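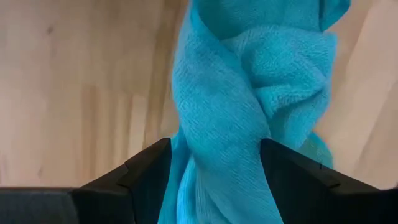 Can it fold the towels yet? A talk with a laundry lead at Fernen

22nd July

Short answer, no. Longer answer, sort of, on a good morning, if the towel is on its own and somebody shook it out first.

I got half an hour by phone with the woman who runs the laundry floor at Fernen, a linen service that does gyms and small hotels. She asked me to leave her name out. Fernen has been trying a robot arm from Zemance since March, one station, towels only. Terry is the worst of it, she says. "Sheets are big but they behave. A bath towel comes out of the machine in a rope. Twisted around itself, end tucked in somewhere. You or me, we grab and flick. Done. The arm has to find an edge first and there isn't one showing."

So what does it do? "It pinches whatever is closest. Two fingers, so it gets a fold in the middle and lifts, and now you've got a knot hanging there. Then it has to decide what it's looking at."

That deciding is the slow bit. A person on her floor does a towel in 10 seconds, less near the end of a shift when everyone wants to go home. The arm can take 2 minutes on a bad one. I asked what counts as bad. "Knotted. Or two stuck together. Or the turquoise ones from the pool club, those are thick and they hang on to each other like anything."

Numbers, since people write in and ask. Her best run so far was 168 towels overnight with no one touching it. Sounds good. A cart here holds 50, so not much over three carts, and in the morning her crew refolded a fair part of them. "Corners. It doesnt care about corners. The hotels do."

She isn't down on it, though. The gripping has gotten a lot better, she told me – in spring it dropped every other towel, and now it mostly hangs on. Loading the folder feed is where she thinks it'll pay first. "Just untangle it and give me an edge. I don't need it to fold. I have a machine that folds."

What about at home? She laughed at that one. "My own basket? Socks, a bra, a fitted sheet wrapped around everything? No. Ask me in ten years."

Fernen keeps the station untill the end of the season, then decides. They are looking at a rival setup from Deson too, with a second arm so one can hold while the other pulls. She wants to see it do the pool towels before she signs anything. Straight out of the washer, all twisted up, nobody helping.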